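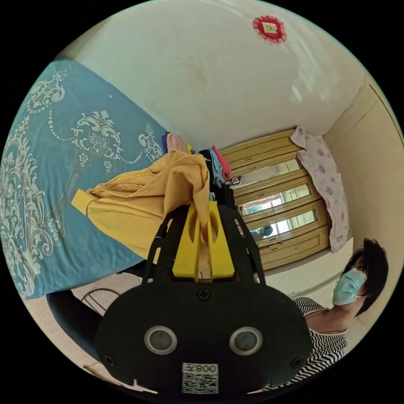

Fig. 6. Wrist view, garment held over the bed. Full fisheye circle, not yet undistorted.

6. Checking the wrist stream in Edside

Do this before any cloth session gets tagged. Takes a few minutes.

1. Open Edside, load the session, pick the wrist stream. Black corners are normal, do not crop them.
2. Run Undistort > Preview. Wall corners and door edges should come out straight. Still bowed = wrong lens profile. Reload the Tromach one.
3. Mask the gripper. Housing, arms, yellow fingers, all of it. Default mask misses the finger tips, drag it up by hand.
4. Turn on Mirror Filter. Wardrobe doors, shiny cabinets etc. Otherwise the Ladefoged tracker picks up features in the reflection and the pose drifts.
5. Seed the cloth segment: one click on the held garment, one on the pile behind it. Patterned bedspreads confuse it, so add a negative click there too.
6. Set person blur to ON. Check it catches people at the edge of the circle, not just the center.
7. Export. Keep the keyframe interval at 8.

Note: label text on the housing can come out mirrored in the raw stream. Leave it. Flip happens at export, dont flip twice.

Note: test session has 2,259 frames. If the counter stops at 275 the cache is full, clear it and restart from step 2.

CAUTION: Do not send an unmasked session to the Brikness planner. It treats the fingers as an obstacle and will refuse every grasp.

Mask wont save? See section 9, File permissions.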